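Old tower rebuild: lay the case down or keep it standing?
Forum: Desktop Repair and Upgrades

turneck_bench wrote:

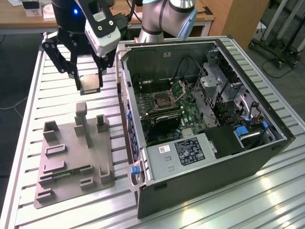 I am rebuilding a Judex office tower and I want to ask about the right order of work. The machine is old but the case is strong, and I do not want to buy a new one. I took off the side panel and put the tower on its side, because I find it difficult to work on a standing board. The metal bracket of the socket is open and the processor goes in next. My problem is that the graphics card is still in its slot below the socket, and two black cables make a loop near the memory slots. Should I take all of this out before I put the processor down, or is it enough to be careful? I have 10 of these towers to do for our office in Claninthorpe, so a good order now will save me many hours later.

Please excuse my English. I try to write clearly.

oldsolder58 wrote:

Take the card out. It is one screw and one latch. I have seen people leave it in "to save time" and then hit it with the back of the hand when they close the bracket. On ten machines you lose maybe an hour in total. A bent socket costs you a board.

marrow_pc wrote:

I don't agree. If the case is flat, you have plenty of room above the socket. Every time you pull an old card and push it back, there is a chance that the slot latch breaks, and on these office boards the plastic gets brittle. I leave the card, tie the cables away, and put the chip in. Never had a problem.

oldsolder58 wrote:

"Never had a problem" is what everybody writes until the first one.

marrow_pc wrote:

And "always take everything out" is how you get a box of spare screws. We can both be right, it depends on the card. A long one I would remove too.

turneck_bench wrote:

Thank you both. The card is black with a shiny trim, not very heavy. I will test the latch with one finger, and if it moves easily I take the card out. If it feels stiff I leave it.

Second question. The old paste on the heatsinks is very hard. I have Ansari cleaning wipes, a pack of 200, but they leave small fibers. Is there something better? I tried a coffee filter with alcohol and it was good, but slow.

lintfree_lou wrote:

Coffee filter is fine, keep doing it. To make it faster, put a few drops of alcohol on the paste and go do something else for 7 minutes. Then it comes off in one piece. Do not scrape with a screwdriver!! I did this once and there is still a line in the metal.

Also please clean the plate on top of the processor before it goes in the socket. Once it is inside, the dirty alcohol can run down the side.

turneck_bench wrote:

This is very useful, I did not think about the waiting. I was rubbing like I wash a pan.

kettle_and_case wrote:

Can I ask about the memory? Are you putting all sticks back or only one for the first start? I always start with one. If the machine does not come on, you have fewer things to suspect.

turneck_bench wrote:

I planned to put all of them. But your way is more logical. One stick, start, check the BIOS, then the others.

marrow_pc wrote:

For ten machines I would put them all in. If one fails, then you go back to one stick. Otherwise you open every case twice for nothing.

kettle_and_case wrote:

You don't have to close the case between the tests. Leave the panel off. It is one minute more.

oldsolder58 wrote:

Agree with kettle. And look at the power wires by the drive cage while the panel is off. On old towers I often find a connector which is half out. Push every one of them with the thumb before the first start.

turneck_bench wrote:

I made a list now and I will tape it on the wall:

Panel off, case on the side.
Cables tied away.
Card out, if the latch is easy.
Clean the processor, then put it in and close the bracket.
Paste, heatsink.
One stick of memory.
Push all the connectors.
First start with the panel off.

If somebody sees a mistake -- please say it before Friday, this is when I start with the others.

lintfree_lou wrote:

Check the triangle in the corner of the chip before you lower it. Put it on the list, even if you think you will remember. By machine number six you are tired.

turneck_bench wrote:

Added, in red pen.

marrow_pc wrote:

Good list. I would still leave the card in.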